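Uma casa de oração para quem passa

O espaço inter-religioso de Huvari abriu em janeiro, no rés-do-chão de uma antiga cooperativa agrícola. Tem uma sala de oração partilhada, um lavatório para as abluções e uma sala comum com cozinha. A coordenadora, que prefere que se fale da casa e não dela, recebeu-nos às nove da manhã.

"A ideia veio das três comunidades que já se reuniam em salas emprestadas", conta. "A paróquia, o grupo muçulmano e uma pequena congregação hindu que usava o salão Chaudhary. Pagavam todos renda, e todos tinham de arrumar tudo ao fim da tarde."

O projeto foi desenhado pelo ateliê Norent e demorou seis anos a sair do papel. A primeira proposta previa uma sala para cada culto, mas o edifício não dava para isso. Ficou uma só, com 125 lugares sentados e armários fechados para os objetos de cada grupo.

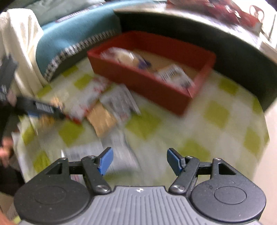 "O horário foi a parte mais difícil", diz. "As sextas e os domingos resolveram-se depressa. As festas é que mudam de data e às vezes coincidem." O regulamento tem oito páginas e é revisto todos os anos. Quando duas celebrações caem no mesmo dia, uma delas passa para a sala comum.

Quanto à orientação da sala, optou-se por não fixar nada. Há uma marca discreta no chão que indica Meca, e o altar é móvel. As imagens guardam-se depois de cada celebração. "Houve quem achasse a sala fria. Eu também achei, no princípio."

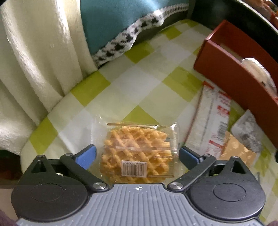 A sala comum funciona com regras mais simples. Não se serve carne nem álcool, e cada grupo traz o que quiser para partilhar depois do culto. Na mesa, coberta por uma toalha aos quadrados verdes e brancos, há um waffle ainda fechado na embalagem transparente. "Pedimos que venha embalado sempre que possível, para se poder ler o rótulo", explica. "Há famílias que precisam de saber os ingredientes."

O dinheiro continua a ser uma preocupação. A renda é de 762 euros por mês, dividida em partes iguais, e o aquecimento é pago à parte. A associação Mastulance cobriu as obras do telhado, mas falta isolar a parede norte - "no inverno nota-se bem".

Para já, a casa só abre com marcação fora das horas de culto. A coordenadora gostava de a ter aberta todas as tardes, para quem queira entrar e ficar em silêncio. Está à espera da resposta da junta.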